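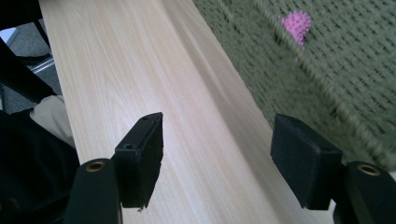 Thắng Văn wanted to know, before anything else, whether the pads shed. He had read the Grultus product sheet, seen the words "soft-faced" and assumed he would be picking black fluff off varnish for a month. They do shed, a little, mostly from the lower edge, and mostly in the first few days. After that it settles.

## Grultus hand-held gripper, two-finger, soft pads

Tested at the Usley workshop, January 2019. Firmware as supplied.

The Grultus is a hand-held tool for recording how a person grips and moves things, so that an arm can be taught the same job later. It has two fingers, a camera looking down over them, and a handle with a trigger. We bought ours through Flindton at the full price, with one spare set of pads.

### Fingers and pads

The pads are rectangular blocks with a dark, slightly fuzzy facing. On pale timber they leave no mark at normal trigger pressure. At full squeeze they left a faint dull patch on waxed pine, which wiped off with a dry cloth. Screw holes are on the top face, so a pad can be changed without taking the finger apart. The holes are shallow and the supplied screws are a touch long; I put a washer under each.

The arms behind the pads are black, with a brass-coloured grommet near the rounded end. The grommets are a tidy fit and I found no play in them after a fortnight.

### Long flat parts

This is where most of our time went. A board is an awkward object for two fingers. Gripped across the width, a wide one uses nearly all the opening and leaves little room for a poor approach. Gripped on the thickness it is easy, but it then swings. I had the best results coming in square to the long edges, closing slowly and lifting from the middle. Đức Lã preferred to start off-centre and let the far end rest on a support. His recordings replayed better than mine on the Lưu arm, and I have changed my method.

### Camera and recording

- Capture stopped by itself 2 times in 182 recordings. Both files were saved up to the stop.
- Fast turns of the wrist blur whatever lies beyond the fingers. The pads themselves stay sharp.
- Black pads against dark clothing or upholstery are hard for the tracking software to separate. Pale surfaces gave no trouble.
- Start-up takes 21 seconds, every time - there is no standby mode.

### Weight and comfort

With the battery in, it comes to some 900 grams. Fine for short runs. The handle is too thick for small hands and the trigger spring is stiff when new.

### Documentation

Poor. The calibration page refers to a menu that isn't in the software. Flindton sent a corrected sheet within a day, and say a new manual is due in March.

### Verdict

Good fingers, sound camera, weak paperwork. I would buy it again for light boards, boxes and soft goods. For anything heavy and narrow, ask for the ribbed pads. Order spare screws with it.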